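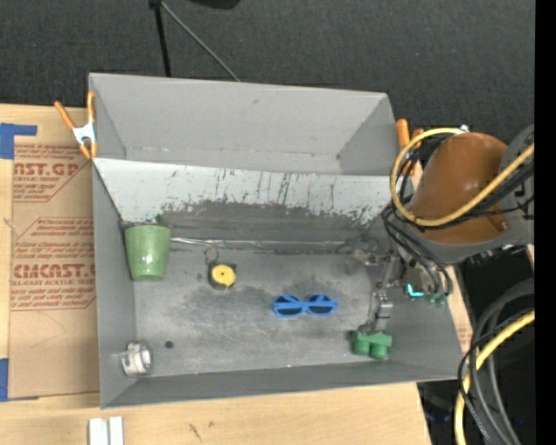 *Bin picker as it stands, gripper over the green thing*

**gallthorpe_garage** wrote:

OK so the picker finally reaches the floor of the bin without the arm faulting! I'm 105 evenings into this and I'm stupidly happy. The arm is the secondhand Britora, the gripper is my own brackets on top of a parallel jaw kit, and the bin is sheet metal with sloped walls so stuff slides back toward the middle (that's the theory, anyway).

Where I'm stuck is the sunglasses. The cup is fine, I can grab the rim all day long. The green double-cylinder thing is okay if I come down square on it. But the sunglasses lie flat and the fingers want to close on a lens, and I really don't want to close on a lens. Anybody have a grasp strategy for flat, shiny, awkward stuff? Right now I'm using depth only, no color.

**tin_snips** wrote:

Nice!! Go for the bridge. Narrow bit between the lenses, fingers front and back. I did the same with reading glasses on my Molefe and got it down to a fixed offset from the center of the blob.

Also, are those spring clamps all that's holding the bin? You're going to hate that the first time a finger catches the rim.

**gallthorpe_garage** wrote:

Clamps are staying for now, I move the bin too much. Bridge is a good idea, but how do you find it with depth only? Dark lenses give me garbage, I get two big holes where they should be.

**tin_snips** wrote:

Two holes is great news, the bridge is between the holes :)

**O. Trummer** wrote:

I'd disagree with that, sorry. It works for one pair of glasses by itself. Put the glasses half under the cup and you have one hole and a half, and your offset sends the fingers into the cup. Use the color camera. Blue frames on a gray floor is about the easiest segmentation you'll ever get.

And clean the bin while you're at it. That dark smudge across the floor is going to show up in any threshold you pick, and so will the streaks on the back slope.

**gallthorpe_garage** wrote:

Ottilie, the grime is character. But yeah, fair, I'll wipe it down before I touch color.

**broltby_bob** wrote:

Different opinion: skip all of it and use suction. A small cup on a lens will hold sunglasses no problem, and you'd get the yellow round one by its face too.

**O. Trummer** wrote:

Suction on a curved lens, with a pump to mount and a hose to route? Look at that cable situation first. He's already got yellow cable looped over the arm cover and black ones hanging off it.

**broltby_bob** wrote:

My pump is the size of a soda can and the hose weighs nothing. I've run 800 picks on it and the seal is fine. But sure, tidy the cables, I'd say that to anybody.

**gallthorpe_garage** wrote:

Leave my cables alone, ha. They get sleeved once I stop changing the wrist every weekend.

Plan for now: wipe the bin, turn on color, try the bridge grasp with a check that there's nothing tall next to it. If that flops I'll message Bob about the pump. What speed are you all using for the last bit of the descent? I'm at 2 mm per step and it takes forever.

**tin_snips** wrote:

Go 10 until you're just above the object and then drop to your 2. And please bolt the bin down.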